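*Handout 6: Working rules for shared robot cells. Read before your October bench slot. Yes, all of it.*

Last session was about the standards, the big ones, written for machines that can break your arm. Today is about the smaller rules, the ones that decide whether your recordings are worth keeping. They're less dramatic, and students break them far more often.

The running case is the Fandlow bench and its string-and-clutter tasks. 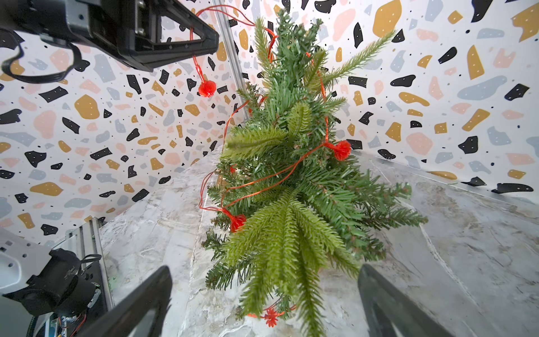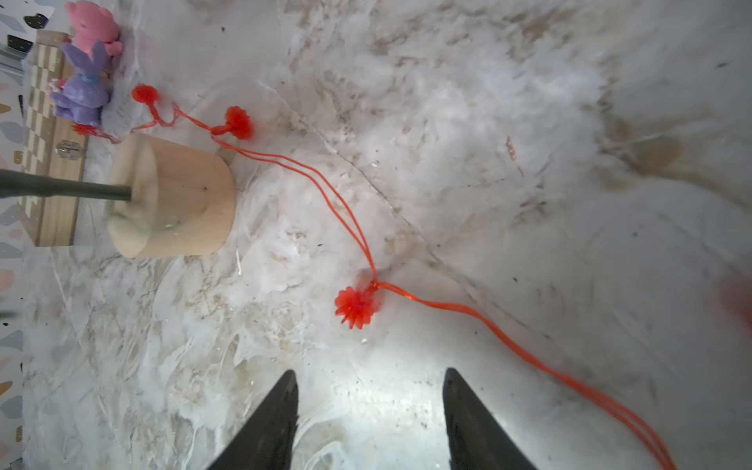
## 1. What counts as a hazard on a light bench

Our arms are small. The Polishchuk Hall risk sheet puts them in the lowest band, and every year somebody reads "lowest band" as "no band." Small arms still pinch. They also pull, and pulling is where thin, flexible things come in.

Sort every object into one of these before it goes in the cell:

- **Rigid and separate.** Blocks, cups, boxes with a closed lid. Standard rules apply.
- **Soft and separate.** Plush toys, cloths, sponges. Standard rules, plus a force limit on the grip.
- **Strung, looped or stretchy.** Garlands, cords, beads on wire, anything elastic. Section 2 applies, and so does your full attention.

An object that fits two classes goes in the worse one. A soft toy with a ribbon is a strung object. I have had this argument and don't plan to have it again.

## 2. Strung and stretchy objects

**2.1** Before you start, know where both ends are. If you can't find both ends, it's a loop, so treat it as one.

**2.2** Elastic stores energy. When the gripper lets go, the far end goes somewhere. Faces stay outside the cell line and safety glasses stay on, including the pair you pushed up into your hair.

**2.3** If a strand catches on any part of an arm, stop. Do not "just back it out." Backing out is how a snag becomes a knot, and how a knot becomes a cable pulled out of a wrist joint.

**2.4** Clear a snag by hand, with the arm disabled. Disabled means the drive is off and the light confirms it. Paused is a different word. Grullex, the cell software, draws the two buttons side by side in nearly the same gray, a design choice we will discuss in the unit on interfaces, at length.

**2.5** In two-arm cells, disable both. The arm you weren't using is the one that will surprise you.

## 3. Cables and exposed parts

Route arm cables so that nothing in the task can hook them through the full range of motion. Check this by moving the arm slowly to its limits with the work surface clear. Checking by squinting doesn't count.

Exposed boards and connectors get a keep-out zone. Metal wire, tinsel and loose beads never travel through it, even when that path is shorter. (It is always shorter.)

## 4. The work surface

- Wipe it down between tasks. Grit ends up in the finger pads and then the pads slip, and you spend an afternoon blaming the controller.
- Look at the lighting through the wrist camera as well as with your own eyes. A shiny tabletop that seems fine from your chair can be a white blaze from up close.
- Props that aren't part of the task go back in the bin, unless the task sheet calls for clutter. If it does, write down which clutter.
- Don't move the backdrop. If you moved the backdrop, say so in the log.

## 5. Logging

Trillance is our episode log. It's ugly and it works. Each recording gets a status, and there are only 2: **keep** or **reject**. There was once a third, "maybe," and by the end of that term it held 231 of our 612 episodes. We retired it.

Reject an episode if:

1. a person reached into the cell while it was recording;
2. an arm was stopped by the emergency button;
3. a cable or strand was snagged and then freed by hand.

A failed grasp is **not** a reason to reject. Failures are data. Write what went wrong in plain words: "dropped it," "missed left," "cord slid off finger." Nobody downstream can use "weird."

Snags get their own line in the log even when nothing was damaged. It takes more than 20 seconds to fill in, which I'm told is a hardship.

## 6. Before you leave

Drives off, glasses back on the hook, log closed. Strung objects go in the flat tray, laid out straight. They are not to be wadded into the bin for the next group to enjoy.

## For next time

Take one task from the bench list and write a one-page rule sheet for it. For each rule, name the thing that goes wrong without it. If you can't name anything, cut the rule. Then trade sheets with the pair next to you and try to follow theirs exactly as written, word for word, with the drives off. Bring both marked-up sheets and a pen that works.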